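Accueil > Métiers > Restauration collective > Entretiens

« Le bras ne connaît pas nos habitudes, il faut les lui écrire »

Kamlesh Bhardwaj a passé quatorze ans en cuisine avant de rejoindre l'atelier d'essai d'Eker, qui prépare des repas pour des écoles et des bureaux. L'entreprise y met au point un poste robotisé pour le rangement et la préparation des plateaux. Il en est le responsable côté métier : les réglages reviennent aux techniciens, les gestes et leur ordre sont de son ressort.

« Je ne programme rien, précise-t-il. Je dis ce qui se fait en cuisine et ce qui ne se fait pas. Au début je pensais que ça prendrait une semaine. »

La cuisine centrale sort 2 160 repas par jour. Le matin, une équipe de mise en place regroupe les ustensiles, les fruits et les condiments avant que les cuisiniers n'arrivent. C'est ce travail, debout et répétitif, que la direction veut confier en partie à une machine.

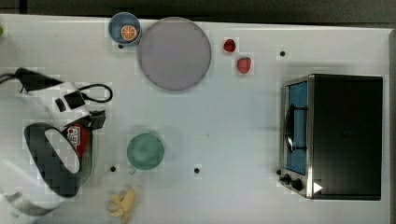 « Les gens croient qu'on a commencé par la cuisson. On a commencé par prendre un objet et le poser ailleurs. Chez nous, une personne qui débute apprend ça en regardant les autres. Le bras, lui, ne connaît pas nos habitudes, il faut les lui écrire. »

Il tient un cahier pour cela. Chaque essai y occupe une ligne, avec l'objet, la consigne donnée et ce qui a gêné. Il en a rempli 440 depuis l'automne et les relit avec les techniciens le jeudi. Les remarques les plus utiles, dit-il, viennent de collègues de la mise en place, qui passent à l'atelier deux heures par semaine, sur leur temps de travail.

L'accueil a été froid. Une réunion organisée sur le site d'Etton a duré tout un après-midi, et la première question portait sur les postes. « J'ai répondu ce que je savais : pas de licenciement prévu cette année. Pour la suite, je n'avais pas de réponse et je l'ai dit. Certains m'en ont voulu. »

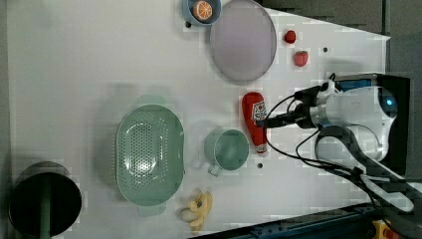
Sur la fatigue, en revanche, il n'a pas de doute. Les douleurs au poignet et à l'épaule reviennent dans tous les entretiens annuels. « Si la machine prend la moitié des gestes du matin, c'est déjà ça. Mais il faut quelqu'un à côté, et ce quelqu'un doit être formé et payé pour. Surveiller un bras, ce n'est pas se reposer. » Il demande que la fonction figure dans la grille des salaires avant l'ouverture du premier poste. La discussion est en cours. 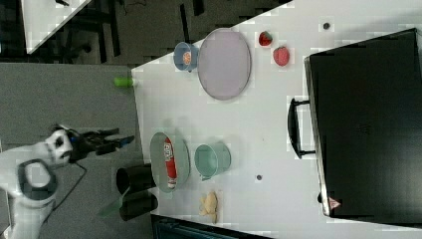
La formation est l'autre point qu'il défend. Eker prévoit deux jours par personne, il en voudrait quatre, dont un consacré aux situations mal rangées. « En cuisine, rien n'est posé comme sur un plan. Un gobelet couché sur le côté, un petit objet qui dépasse du bord de la table, on le voit et on le rattrape sans y penser. L'opérateur doit savoir quand laisser faire le bras et quand l'arrêter. Ça s'apprend avec les mains - pas sur un écran. »

Un premier poste doit être installé à la cuisine centrale après l'été, sur une seule ligne. Kamlesh Bhardwaj y passera ses matinées pendant deux mois. Il a demandé à garder son cahier.

À lire aussi
Shezi : les horaires de nuit renégociés
Plonge et manutention, 200 salariés répondent à notre questionnaire
Grurerus ouvre son école interne
Chef de ligne, un métier qui recrute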